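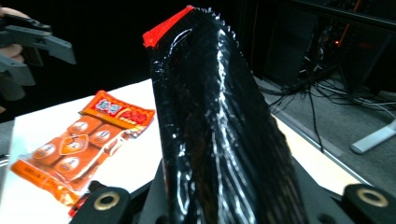 The snack table should stay open through the dinner hour, one reader in Millow wrote after the hours for the new exchange were posted, because the people who would use it most are still at work at four. The reader also asked that packages be kept sealed and left in their original wrappers, so that anyone with a food allergy can check the printing before taking something home.

Both points have been taken up. The Millow snack exchange will run from 3 p.m. to 7:30 p.m. when it returns in August, two hours later than first planned, and only sealed packages will be accepted. The exchange is held in the front room of the Stinwood Community Hall, next to the branch library, and is open to anyone who lives or works in Millow.

The idea is simple. People bring snacks they grew up with, or ones they picked up on a trip, and trade them for something they have not tried. Each package left on the table earns one paper ticket, and each ticket can be turned in for one package. There is a limit of 20 tickets per household, set after a few families arrived at the first exchange with full shopping bags and the table ran out of space.

No money changes hands. Visitors who come without anything to trade can still take one package each, and children under 12 do not need a ticket for their first pick.

The first exchange was held in the spring and drew 156 people, according to the sign-in sheet at the hall door. Organizers had set out chairs for a third of that. Most of what came in was small: single-serving crackers, wrapped candies, dried fruit, seaweed, roasted nuts and seeds. Chinese and Ethiopian snacks went fastest, and the last of the dried plums was gone within the first half hour. Several bags of pretzels were still there at closing and went to the library staff room.

Labels were the main complaint. Many of the imported packages carried no English on the front, and visitors spent a long time turning them over or holding up a phone to translate the small print. In some cases the person who had brought the snack was still in the room and could explain it. In others there was no one to ask, and a number of packages were left behind for that reason.

This time, anyone dropping off a package with no English on it will be asked to fill out a card with the name of the snack, whether it is sweet, salty or spicy, and any nuts, milk, egg, wheat, soy, sesame or shellfish listed on the wrapper. Blank cards and pens will be at the door. People who cannot read the wrapper themselves may still leave it, and it will go to a separate table marked "unlabeled." Those packages will not be given to children without a parent present.

Mekonnen Market, on the corner across from the hall, has offered to print the cards and will lend two folding tables. The market is also putting together a box of 33 different snacks from its own shelves, to be given away by drawing at 7 p.m. Tickets for the drawing are free and separate from the trading tickets. The winner has to be in the room.

Homemade food will not be accepted, and neither will anything that needs to be kept cold. Packages past the date printed on them will be turned away at the door. Chocolate is allowed, but organizers suggest leaving it at home if the weather is hot, as the front room has only ceiling fans.

A request to allow drinks was turned down for now. Cans and bottles took up too much of the table in the spring, and one leaked onto the carpet.

The hall expects to handle roughly 2,000 packages over the afternoon, counting those dropped off ahead of time. Early drop-off will be at the library desk during regular hours for the week before the exchange. Bags should be marked with a last name and the number of packages inside, and the tickets will be waiting at the hall door in an envelope.

Parking behind the hall is limited. The Brelum Street lot will be open to visitors free of charge from 2:30 p.m., and the side entrance on that street has a ramp. Strollers can be left in the hallway but should be kept clear of the coat racks, where the line for the door is expected to form.

Anything left on the tables at closing will be boxed and taken to the Millow food pantry the next morning, apart from packages on the unlabeled table, which the pantry cannot accept.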